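Stilurow live room, pre-show inspection
Inspected by: Maite Marín
Sep 13, 2018

1. Stage power: pass. Both distro boards tagged. Bass rig moved off the lighting circuit.

2. Drum riser: fail. Rear left leg lock slips under load. Replace before soundcheck. 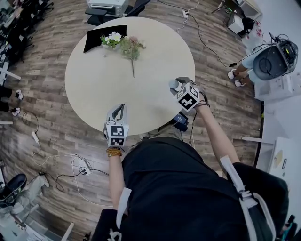
3. PA stacks: pass. Ratchet straps at the correct tension, colour tags current.

4. Stage edge: pass with comment. White tape worn at centre, re-lay.

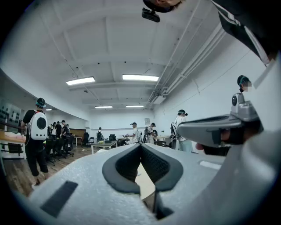
5. Exits: pass. Merch table to stay clear of the side door.

6. Hearing protection: 40 pairs of plugs at the bar. Order 50 more for the Tanui set in December.

Item 2 to Dennis Mohamedi for sign-off.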